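By Davina Gillies | September
834 shares | 30 comments

If your kids love drawing as much as mine do, you know what happens to the kitchen table! Colored pencil comes off with a plain white eraser, rubbed gently in little circles, and I always try that first before I reach for anything wet.

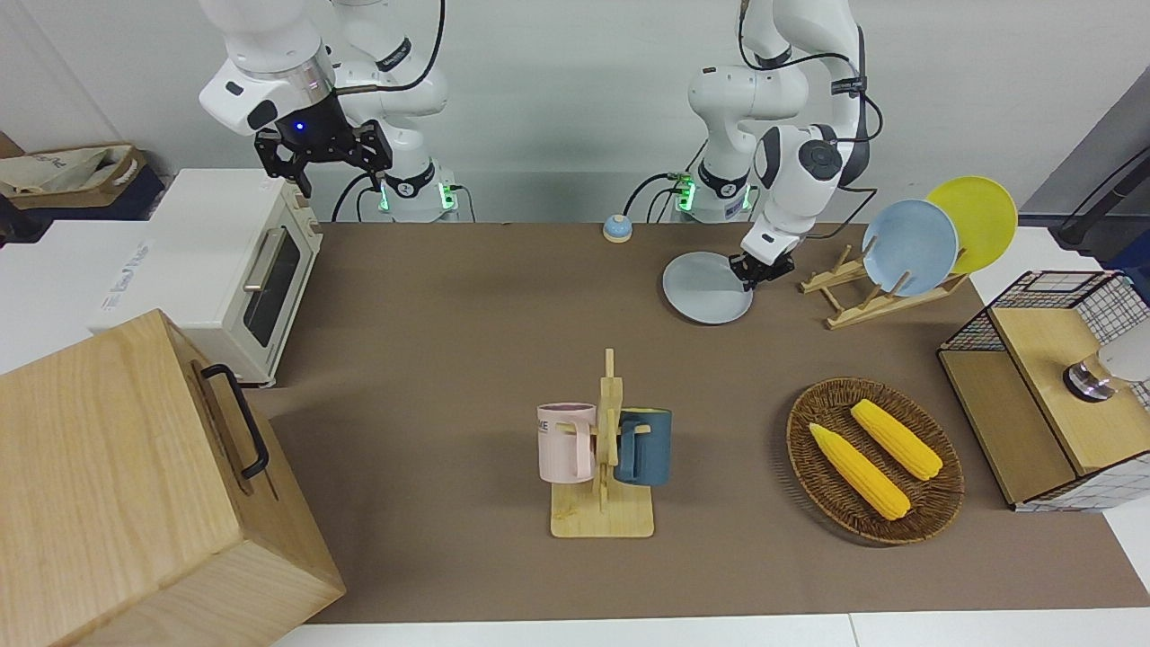
A pale grey plate and a little bell with a light blue dome on a brown mat.

For crayon, a dab of baking soda on a damp cloth does it (go softly on varnish, please). Washable marker usually gives up with warm soapy water, and if it doesn't, let the cloth sit on it while you sharpen the pencils.

We use cookies to improve your visit. Accept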